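15 Jul 2019

Thread on a failure we had at Kirton. A robot arm drove a gripper into the side of a shelf on the real bench. Nobody was hurt. I'm writing it up here in case other people have the same setting wrong in their simulator.

---

Background. We have a two-arm pick and place task called Skollitz. The motion gets worked out in simulation first, then it's played on the bench at reduced speed. The sim scene is a table, a white kitchen-type appliance, a few small parts and an open-fronted shelf. The arms pick a part and put it in the shelf.

---

The part in question is a small gray capsule. It's easy to pick. We had very little trouble with the grasp at any stage and I'll come back to why that matters.

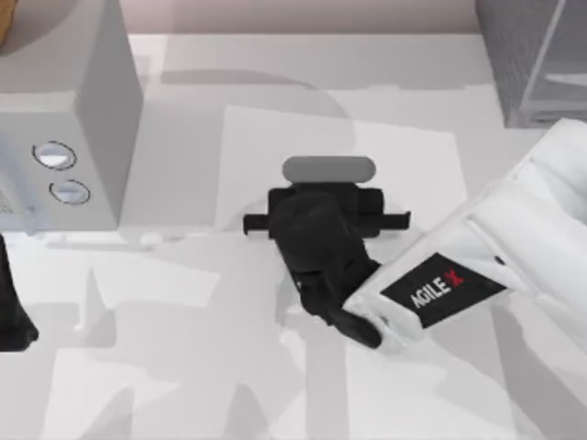 *Skollitz in sim: right gripper open, just short of the gray capsule.*

---

What happened on the bench: the first six runs of the session were fine. On run 7 the arm carried the capsule toward the shelf, came in too far to the left, and put the fingertip into the front edge of the left side panel. The controller tripped on force and stopped.

---

The panel cracked near the bottom. One fingertip was bent and has been replaced. The capsule ended up on the floor under the bench. We found it the next day.

---

Iolo Lloyd was at the bench with his hand on the stop button. He pressed it, but going by the log the force trip got there first. His press came around 200 ms later. So the button worked, and it would have been too late to save the panel.

---

He was also standing where he was supposed to stand, outside the taped line. I mention this since someone asked me on another site whether we had people inside the reach of the arms. We don't. That rule was the one part of the procedure that held up fully.

---

First thing we suspected was calibration. If the shelf had been moved on the bench since it was last measured, the arm would be right and the shelf would be wrong. We measured it again. It was where it should have been, well inside tolerance.

---

Second suspect was the arm not following its commands. We compared commanded and actual joint positions for the whole of run 7. They matched up to the moment of contact. The arm went exactly where it was told to go.

---

So the plan was bad. Manolis Nikolaidis loaded the same motion back into the simulator and played it slowly. The fingertip went into the left panel, through it, and came out on the inside of the shelf. The simulator raised no contact and no warning, and scored the run as a success.

---

At that point we stopped all bench work and left it stopped. If you take one thing from this thread it's probably that step. We had bench time booked with another group waiting for it and it was tempting to just pull that one motion and carry on.

---

The cause, in order:

When the shelf model was first imported, the tool we use (Spanos, in-house, don't look for it) gave it a collision shape by wrapping the whole mesh in one convex hull. For a block or a capsule that's fine. For a shelf with an open front it means the opening gets filled in.

---

It still draws as an open shelf. The visual mesh and the collision shape are separate things. You look at it and see a compartment with a floor and two sides. To the physics engine it's one solid lump with the same outline. 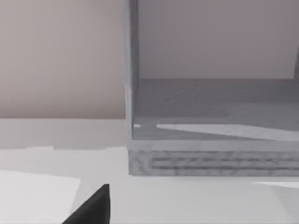
So the gripper would come up to the opening and bump into nothing visible. Sometimes it stuck there. Sometimes the part got thrown out of the fingers across the table. This was back in October and several of us lost time to it.

---

The workaround back then was to turn collisions off between the arms and the shelf. One line in the scene file. The parts could still rest on the shelf floor, which had its own flat box added by hand for that purpose. The arms could pass through anything on the shelf.

---

I wrote that line. There's a comment above it that says "temporary, fix hull". I never opened a ticket for it.

---

For a while it did no harm. All the motions then were scripted by hand, straight in through the front, and whoever wrote them kept clear of the sides by eye. The setting was wrong but nothing leaned on it.

---

Then this spring we switched to Rilness, which searches for its own motions and prefers short ones. It had no reason to avoid the side panel. A path that clips the panel is shorter than one that goes around, so that's what it picked whenever the start position made it worth doing.

---

This is where the easy grasp comes in. Our success measure was: part picked, part at rest on the shelf floor, gripper clear. It was high and it stayed high. We spent our review time on picks, which were already good, and hardly looked at the approach to the shelf.

---

After the failure Manolis rebuilt the shelf's collision shape out of separate boxes, one per panel, and replayed every stored motion from the Rilness set against it. There were 400.

85 of them touched or passed through the left panel.

---

Most of the 85 were shallow, a fingertip grazing the front edge. A smaller group went right through. The run 7 motion was one of the shallow ones. If the bench had been given one of the deep ones first, the wrist would have gone in behind the fingertip and the damage would have been worse.

---

Somebody will ask why we didn't see this in the videos. We did have videos. They're rendered from a few fixed views, and from the overhead view the arm hides the shelf edge for most of the approach. I went back through a set of them knowing what to look for and I still missed some.

---

Close-up views near the gripper are better for this and we had those too. Nobody was assigned to watch them. They were saved for another purpose and went straight to storage.

---

Iolo's point, which I agree with: watching video was never going to be the check. A program that asks "did any link overlap any panel, yes or no" takes a few minutes over the full set and doesn't get bored. We now have that program. We could have had it last year.

---

About the force trip. It worked, but the threshold was set for a free-standing part on a table, with a fair amount of margin so it wouldn't trip on normal placing. Against a fixed panel that margin is enough to crack the panel. We've lowered it for the shelf approach only.

---

Speed. The bench was running at the speed we allow for motions that have passed in sim. That allowance assumed the sim check meant something. New motions now start much slower whatever the sim says, and only get the normal limit after a clean pass with the slow one.

---

What we changed, for anyone making their own list:

- Shelf collision shape rebuilt as separate boxes.
- The October line deleted, and the scene loader now refuses to start if any collision pair is switched off without a ticket number next to it.
- Overlap check runs on every motion before it can be copied to the bench machine.
- Lower force limit near the shelf.
- Slow first pass for anything new.

---

The loader change caught two more. One was between the left gripper and the white appliance, switched off during a demo and never put back. The other was between the two arms' wrists – that one scared me a bit. None of the stored motions used it, as far as the replay shows.

---

The arms themselves did nothing wrong in any of this. A couple of people guessed at a hardware fault when I first posted that we were down. It was our scene file, our import tool and our review.

---

Things we haven't sorted out. The success rate with the corrected shelf is lower, as you'd expect. Rilness now stops short of the opening in some cases and times out. Manolis thinks it needs more room in the search and I think the start positions are too far left. We're testing both.

---

Also not sorted: the hull problem in Spanos. It still wraps open shapes by default. For now it prints a warning when the hull is much bigger than the mesh it came from. A warning is weak and I'd like it to be an error, but that breaks a lot of old imports and somebody has to go through them.

---

How to check your own, quickly: turn on the collision shape overlay in your viewer. Most simulators have one. Look at anything with an opening in it – shelves, bins, mugs, drawers. If the opening is filled in, you have the first half of our problem. Then search your scene files for disabled pairs. That's the second half.

---

Reply to a few DMs at once: yes, you can share this. No, I can't share the scene files, they have other people's models in them. The overlap script is short and I'll post it once Iolo has taken our paths out of it.

---

Bench is still off. Replacement panel is cut and needs fitting. First runs back will be with no part in the gripper.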